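Raft notebook, Jun 30, 2018

River was at 1.4 on the Talpur bridge gauge when we put on and had dropped a bit by lunch. Overcast, no wind in the gorge, some wind on the flat below it. Six-person paddle raft, R6 crew, the older of our two hulls. The newer one is still at Clendus having the floor valve looked at.

Purpose of the day was to sort out the downriver set-up before the selection race. We have been arguing about tube pressure and thwart position since the start of June and nearly all of it has been from memory, so I wanted times on paper.

Course: usual training stretch, from the eddy under the bridge to the gravel bar on river left. Clock starts when the bow crosses the line of the old cable post and stops at the bar. Same seats for every run. Ten minutes' rest at the bottom, then trailer back up.

Run 1, tubes as they came out of the shed, thwarts in the standard holes: 743 seconds. Crew not warm, bad line at the second bend, we went left of the big rock and lost the tongue. I'm keeping the time in the book but not using it for comparison.

Run 2, same set-up, right line: 729.

Run 3, tubes up to the top of the maker's range, checked on the gauge at the put-in: 721. Hull felt quicker on the flat and skittish in the wave train. Bow pair both said they were missing strokes there. No one swam.

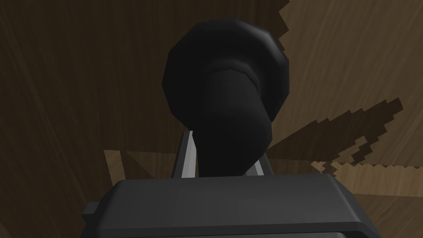 Run 4, same pressure, front thwart moved back one hole: 712. This is the one I'd race. The bow pair can get a full reach without hitting the tube with the lower hand, and the middle pair still have room provided the rear thwart stays where it is.

Run 5, repeat of run 4, crew tired: 719. Stroke rate fell away over the last 300 metres and you could hear it. I don't read anything into the hull from that one.

Notes on pressure. It was cold enough at the put-in that the gauge read low after the boat had sat in the water between runs. We topped up before 3 and 4 and not before 5, which is a mistake in method and needs writing down here so it isn't repeated. From now on pressure gets read after the boat has been in the water five minutes, every run, and the number goes in the book before anyone gets in.

The Torker pump is losing air at the hose fitting again. It got us through with a wrap of tape. New O-ring needed, and a spare to live in the pump bag.

Foot cups: left bow cup has lifted along the back edge, maybe two finger widths. Dried it off and marked it with chalk. It can be reglued if we do it this week, with two days' cure before it goes near water. Right middle cup is stiff but sound. If we reglue one we should sand and check all six while the boat is upside down.

Paddles. Four of the crew were on the Veren blades and two on the old ones. The Verens are a touch shorter in the shaft than we ordered and the stern pair don't like them for steering. They went back to the long shafts after run 2 and the stern settled down. That is another thing that changed between runs 2 and 3 and it muddies the pressure result. I'd guess part of the eight seconds is steering.

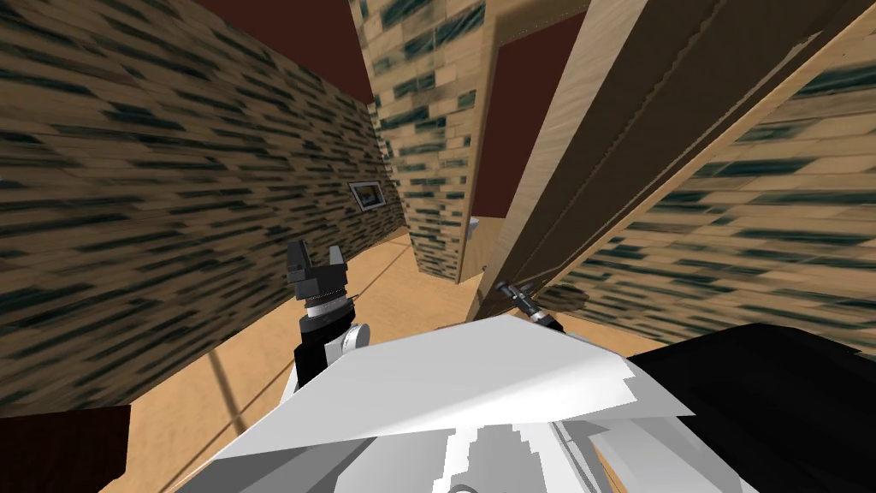
I'd want the pressure run done again on its own before we call it, came the answer from the middle seat when I read the times out at the trailer, and the stern paddles left alone this time. Fair enough. There was also a request to try a run with the front thwart back two holes, which I don't think leaves enough knee room for the middle pair, but it costs one run to find out.

Slalom gates: skipped. The upstream wire is down on the far bank and it needs two people and a throw line to get it back up. We'd planned gates 3 to 6 for the afternoon. The upstream on gate 4 is still our weakest move. We come in wide, the bow drops below the eddy line and we spend three strokes getting back. Calling the draw earlier helped last week. Need to check if it still helps at a lower level.

Safety. One throw bag was packed wet from the last session and the rope came out in a lump when we did the bank drill. Rinsed and hung it, and it has to be restuffed before it goes back on the boat. Helmets all fine. One buoyancy vest has a side buckle with a cracked tongue, tagged and taken out of the kit. We have 17 vests left on the rack that pass, enough for both crews and the juniors.
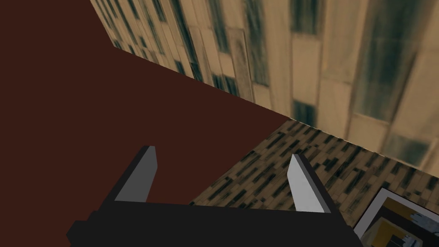 Trailer: left light works if you push the plug in hard. Wheel bearings were warm at the top of the hill, no worse than last time. Strap on the driver's side is frayed where it crosses the frame. Swap it for one of the blue ones.

To do before the next session:
Reglue left bow cup, check the others
O-rings for the pump, two
Restuff throw bag
Strap
Ring Clendus about the valve, ask for a date
Shaft lengths to Veren with measurements, not just "short"
Gate wire

Next time on the water: two runs at the lower pressure, two at the higher, alternating, front thwart one hole back throughout, long shafts in the stern, same line. Then the two-hole run if the arms hold up. Gauge reading on the bridge at the start and at the end. I forgot to take the second one today and only have the rock at the put-in to go by.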